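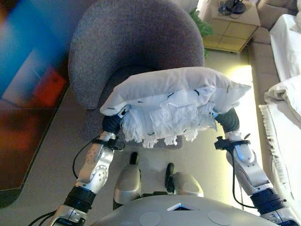

4. Driver changes and the length of the final stint

4.1 Background to the Gellard rounds

The endurance rounds held on the Gellard street circuit differ from the rest of the calendar in that the refuelling stop and the driver change must be made together. The sporting regulations for the period under study set a minimum stationary time of 133 seconds, measured from the moment the car crosses the pit entry line and stops in its box until it is released. A team that completes its work early must hold the car. A team that overruns loses the difference directly on the road.

Earlier work on touring car endurance racing has tended to treat the stop as a fixed cost and to look for gains in tyre wear or fuel use. The timing records examined in the present study suggest that this view is too simple for Gellard. The pit lane is narrow, the boxes are short, and cars are often released into a queue. The real cost of a stop therefore depends on when it is taken as well as on how well it is carried out.

4.2 Data

The records cover 3,420 racing laps completed by cars in the two main classes. Laps run behind the safety car were marked and kept apart. Laps on which a car entered or left the pit lane were removed from the pace figures but retained for the study of stops. Lap times were supplied by the circuit's timing office and checked against the teams' own sheets where these were available. Small disagreements were found in the sheets kept by Gudero in the second season, and in each case the official time was used.

Drivers were grouped by licence grade. The regulations require each car to be shared by 2 drivers, at least one of whom must hold the lower grade. Most teams start the lower-graded driver and reserve the other for the closing stint, when the track has taken on rubber and the traffic has thinned. Ferreira was the only team to reverse this order with any regularity.

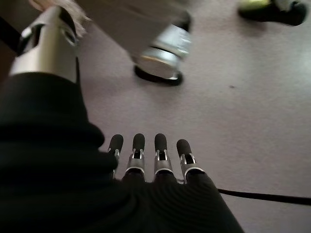 Nuwan Nanayakkara

4.3 Method

For each car, the race was divided at the driver change. The average green-flag pace of the first stint was compared with that of the second, after a correction for fuel load. The correction was taken from test running by Voltis over full and part tanks and applied equally to all cars within a class. It is accepted that this will flatter heavier cars a little and penalise lighter ones, but the effect is small beside the differences between drivers.

Position lost at the stop was measured by comparing the running order two laps before pit entry with the order once every car in the class had stopped. Where the safety car was called between those points, the stop was placed in a separate group. Combining the two groups would have hidden the main result, as a stop made under the safety car costs a team less than half of what it costs under green.

4.4 Results

Under green-flag conditions, cars stopping in the first third of the permitted window gained places more often than those stopping late. The gain was clearest in the lower class, where the early stoppers were able to run in clean air while their rivals were being lapped by the leading cars between the harbour chicane and the last corner. In the upper class the benefit was weaker and disappeared in the third season, when the window was made shorter.

Late stops paid only when a safety car period fell within the window. This occurred often enough at Gellard to tempt teams into waiting. Lahtinen, who planned the Gudero stops in all three seasons, described the choice in interview as a matter of how much a team was prepared to lose on an ordinary day. His own cars stopped late in the first two seasons and early in the third.

The team that placed its faster driver in the opening stint showed no loss of overall race time. It did, however, give up places in the closing laps, most of them under braking for the first corner. 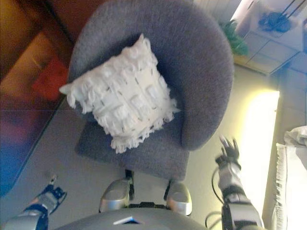
Figure 4. Grey armchair and white fringed cushion.

4.5 Discussion

The findings support an early stop as the normal plan for a lower-class car on this circuit. They don't support the same advice at permanent circuits, where the pit lane is wider and a car is less likely to be held up on release. Rind has argued that the driver order should be settled before the timing of the stop is considered, and the present results agree with that view so far as the upper class is concerned.

Two limits should be noted. Weather was dry throughout, and a wet race would alter both the pace correction and the likelihood of a safety car. The minimum stationary time was also measured by hand in the first season, with an error which the timing office puts at about 2 seconds. Stops from that season were given less weight in the comparison of pit crews, and are reported separately in Section 5.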